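Drinks for a small party: bottles or cans?

Indrek_R
Posted Friday, September 5, 2025
We will have our street party in Ustik again, and I must buy the drinks. In August we took big bottles and much soda went flat. My neighbor wants cans only. I prefer bottles and cups, it is cheaper. What do you do?
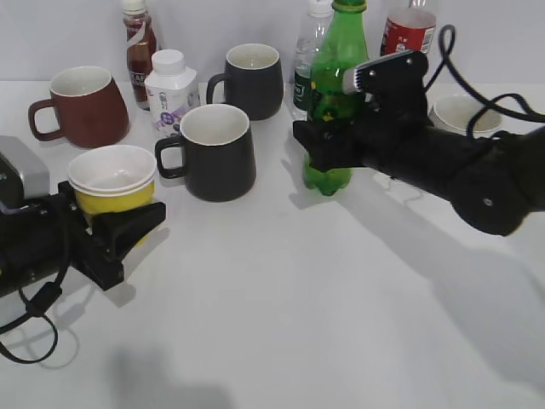 Reply 1 – Flora O.
Cans. With big bottles people take half a cup, forget it and take a new one. For children under ten I buy the small cans.

Reply 2 – katia_fiore
I don't agree with Flora. Small cans cost us double in the Lornum store, and then you carry home a full bag of metal. Open only two bottles at a time and keep the others closed in the shade.

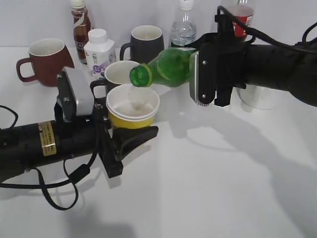 Green bottle and yellow paper cup

Reply 3 – Glykeria
Katia is right about the price, but the shade is not enough in my opinion. We use ice. Also write the names on the cups, it helps a lot.

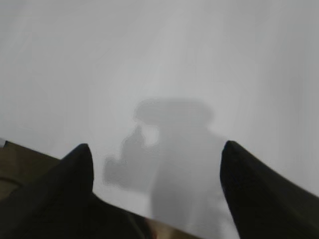 And please put a cloth on the table before you start – soda is very sticky when it dries. I wash mine the same evening with cold water.

Reply 4 – Flora O.
Names on cups never worked for us, the pen disappears in three minutes. I stay with cans.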